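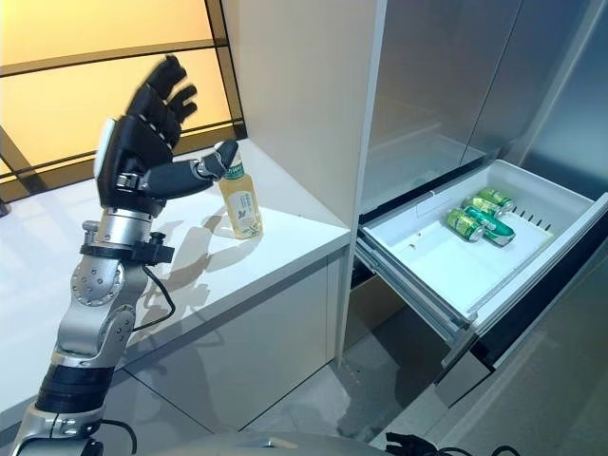

BETETIA PROJECT – DEMONSTRATION GATHERING GROUP
Minutes of the meeting held on 11th December

Present: Marlina Liem (chair), Khairul Osman, Habibur Ekanayake, Relu Coman
Apologies: Irfan Sitompul

1. Minutes of the previous meeting
The minutes were approved with one correction. The review of the September recordings was assigned to Mr. Coman, and the minutes had named Mr. Sitompul.

2. Kitchen tasks
Mr. Osman reported that 102 demonstrations of the drinks task had been accepted into the training set. A further 22 were rejected, most of them for late starts, where the operator was already moving when recording began. The group discussed whether the rejected items could be trimmed and kept. It was agreed that they would be stored separately and not used for the present training run.

Ms. Liem asked that bottles and cans be labeled as separate object types. At present both are entered under "drink," and the model's grasp on upright bottles cannot be assessed on its own. Mr. Ekanayake will amend the label sheet.

Mr. Coman raised the matter of starting positions. Operators tend to return the hand to the same place beside the bottle, and the examples are more alike than the plan intended. It was agreed that the starting position is to be changed after every 2 demonstrations, and that the drawer of the refrigerator is to be recorded open and closed in equal number.

3. Hand and arm
Mr. Ekanayake reported that thumb readings had drifted during longer sessions. The Halim calibration routine is to be run before each session and again after 40 demonstrations. The cable along the arm should be checked at the same time – Mr. Osman noted that it had pulled tight during low reaches.

4. Storage and naming
Files from the Suletti server have been copied to the Trendix archive. Two naming styles remain in use. The group agreed to keep the longer form, with the operator code first. Older files will not be renamed until the present run is complete.

5. Other business
Mr. Coman requested a second operator for evening sessions, when the window light is different. Deferred until Mr. Sitompul is present.

Actions
Label sheet to be amended – H. Ekanayake
Starting position instructions to be issued – R. Coman
Cable check to be added to session sheet – K. Osman

The date of the next meeting will be circulated by the chair.

Contact the project office | © Betetia Project | Back to top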